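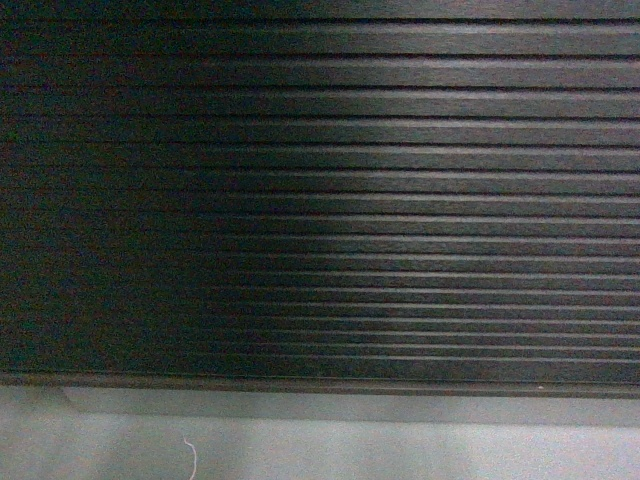

# Greko – questions people keep asking

Last edited 2019-06-11. Lemlem Alemneh. Short answers, I'm typing this between glue-ups. If yours isn't covered, write it on the sheet by the bench.

## What is Greko?

A small robot arm on a rail. Shared build, lives at the Arkidwood workshop. Picks up wood blanks, puts them on the sanding jig, takes them off again. That's the whole job. It will not make your chair.

## Is it finished?

No. The rail moves, the shoulder moves, the wrist moves when it feels like it. Gripper opens and closes fine on square stock. Round stock, forget it for now.

## Can I use it?

Yes, if you've done the walkthrough with me. Takes one evening. Before that you can watch, or you can move it by hand with the power off. Power off means the wall switch, not the button on the box. The button only stops the program and the motors stay live.

## Why is the wrist so slow?

Cheap servo. The fast one stripped its gears in February and I put the spare in. Speed is capped in the settings file, please leave the cap alone. Somebody took it off once and we got a nice dent in the jig.

## What's Dreno then?

The controller program. Runs on the old laptop under the bench. You start Dreno, it finds the arm, it homes the rail, then it waits for you. If it sits on "homing" for ever, the end switch is full of sawdust. Blow it out, start again.

## And Negussie?

The first arm. Retired. Most of its motors are in Greko now. The base is still on the top shelf if you want the bearings – ask first, I have plans for at least one of them.

## Where does the camera go?

On the head bracket, above the shoulder. Two screws. Don't overtighten, the bracket is printed and it's already cracked once. Cable goes down the back of the arm and through the clip, with enough slack for a full turn. If you skip the clip the elbow will eat the cable.

## The camera picture is full of colored specks. Broken?

No, too dark. Turn on the lamp over the bench and it mostly clears up. The block finder wants even light. One side bright and the other side black and it starts seeing edges that aren't there, shadows mainly. Move the lamp before you start messing with the threshold.

## Does dust or lint matter?

On the table, yes. Anything pale and thin can get picked up as an edge when the camera is close. Wipe the table before a run. Use the brush for the rail, not a rag, rags leave threads in the teeth of the belt.

## How heavy can it lift?

We run it with the small blanks only. The shoulder holds more than that standing still but it sags when the rail stops hard. Long boards are a no, whatever they weigh.

## I heard a clicking noise

Belt skipping. Stop, power off at the wall, check the tension. The tensioner is the knob at the far end of the rail. Quarter turn, try again. If it still clicks after 3 tries leave a note and leave it off.

## What power supply does it need?

12 volts. The brick with the green tape. The other brick has the same plug and is for the LED strip, wrong current, the arm will twitch and reset. I keep meaning to change the plug.

## Can it run by itself while I go get lunch?

No. Someone stays within reach of the switch, every run. Same rule as the table saw.

## Are there drawings?

Yes, in the blue binder, and the files are on the laptop in the folder called arm_new. Not arm_new2, that's an expermient with a longer forearm that didn't work out. Printed parts are all PLA except the gripper fingers, those are PETG.

## Can I build my own?

Please do. Start with the gripper, it's the most fun and you can test it with no arm at all. Then the shoulder. Leave the rail til last, you may find you don't need one. I can lend the drill guide for the base plate but I want it back the same week.

## Who pays for parts?

So far me, plus whatever lands in the jar. Belts and servos are what wears out. If you break something just say so, no one is going to shout.

## When can I catch you?

Tuesday evenings, usually at the bench by the back wall. If I have ear muffs on wave, don't tap.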